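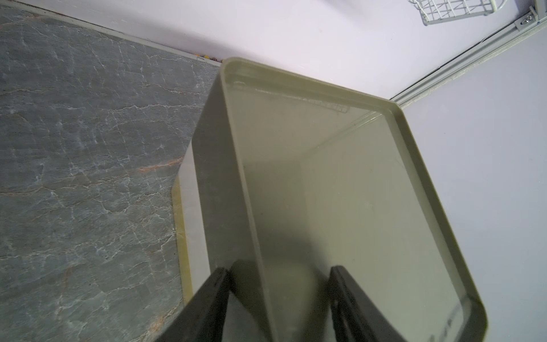 Open day at the Rurkarano care rooms, Flutthorpe

Rurkarano sells trays, bins, small brushes and other plastic things for the kitchen, and two times in a year it opens the building in Flutthorpe where these things are washed, used, washed again and finally judged. I went on Thursday, July 30, 2026. Registration was free, but one had to choose a time, and I had chosen the first group of the morning because I wanted to see the rooms before they became full.

The building is a walk of 8 minutes from the station. The way is well marked until the bridge and after that it is not marked at all. I followed a family with a stroller, who were also going there, luckily. At the entrance we received a paper plan and a small bag with a cloth inside. Coats and umbrellas stay downstairs.

The visit starts on the upper floor with the storage room. It was for me the least interesting part, although I understand why the firm is proud of it. The shelves hold 3000 pieces, the older ones at the back, and each has a card with the year and the material. Some of the colors I remembered from the kitchen of my parents: a strong orange, a brown like milk chocolate. Today the colors are much quieter. Our guide said that customers now ask for colors that one doesn't notice, and that this makes her work harder, for the quiet colors show other kinds of marks than the loud ones do.

From there you go down to the care rooms. They are furnished like parts of a normal home, with counters at normal height and normal light, and not like a laboratory. I liked this decision. A tray which looks clean under a strong white lamp can look quite tired next to a kitchen window, and the opposite also happens.

In the first care room the subject was trays. The one I looked at longest was a rectangular tray in an olive-beige color, with round corners and a narrow lip on all sides. The inside is a little glossy, so the light makes soft reflections on the walls. On the floor of it there were faint grayish smudges. I asked if this is dirt or wear, and the answer was that one should first wash and then ask. I have written this down for myself.

There are also small raised characters molded in the plastic near the rim. I bent down to read them and did not succeed. For such marks the guide recommended a soft brush and patience, and she warned us against the point of a knife, which many people use. In the corners the advice was to go around with the cloth over one finger. It is slower than wiping straight across, but with round corners you can really reach everything, and this is a good argument for round corners when you are buying.

Then we had a break with coffee and a very dry cake. The coffee was in the corridor and there were too few chairs.
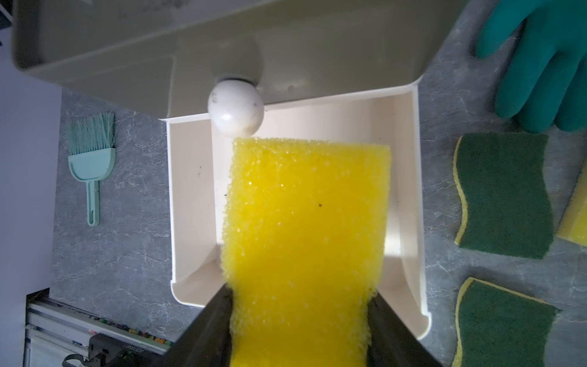

Karolin Vesterik
Household editor, Vovia newsletter

The second care room was about crumbs, and here I stayed longer than the plan allowed. On the gray counter with its marble pattern was a cream-colored tray, open and formed like a scoop, with raised side walls and a flat floor. A few tiny dark crumbs were lying in it. To this belonged a bright yellow foam sponge and a small hand brush in mint green, with a long flat handle and a hanging slot near its end.

The question of the room was simple: what do you take first, the brush or the sponge? I would have taken the sponge, as I do at home. The guide explained why the firm teaches it in the other order. A coarse sponge collects the crumbs in its pores, and when it is damp you carry them further and press them into the next surface. So first you brush dry toward the open side, you empty the tray, and only then comes the sponge with a little water. After this the sponge must be rinsed and pressed out, and it should stand on its short side until it is dry.

A man in our group did not agree. In his opinion a sponge is for everything, and if it is full of crumbs you shake it over the sink. There was a friendly discussion. The guide let him try it on one of the practice trays at the side table, and I think that he still prefers his own way. I have tried both since then. For dry bread the brush is better. For anything with sugar I see no difference, you need the water anyhow.

On the brush I have a remark. The bristles of the mint-green one are of a lighter teal and the tips stand apart in all directions. I find splayed tips good for a wide floor like this one and less good for a narrow edge. In the shop downstairs they have a stiffer model with the name Liem, which is made for edges and for the groove under a lip. I bought it together with 2 sponges. The cashier had no small change, so bring coins or a card.

I would also like to say something about the counter, although it was not a part of the program. Dark gray with fine white veins is a pretty surface, but small dark crumbs are difficult to find on it. On the cream floor of the tray I saw them immediately. If you have a dark counter at home, it makes sense to cut your bread on or above something light. My own counter is dark, and I had never thought about it in this way.

What I missed was a place to wash something with my own hands. There was the side table, but with a group it is soon occupied. Also the signs in the storage room are written in very small letters and hang low, good for children and bad for everyone with glasses. The plan on paper shows a lift, and the lift is on the other side of the building, please ask at the entrance for it.

Children were welcome everywhere. The ones in our group liked the old orange bins best and wanted to sit in them, and this was not permitted.

The visit needs a whole morning if you include the shop. There is nothing to eat close by except the dry cake, but behind the bridge is a bakery which is open until the early afternoon. The next open day will be in June, and registration is again by choosing a time. Take the first group if you can get up for it.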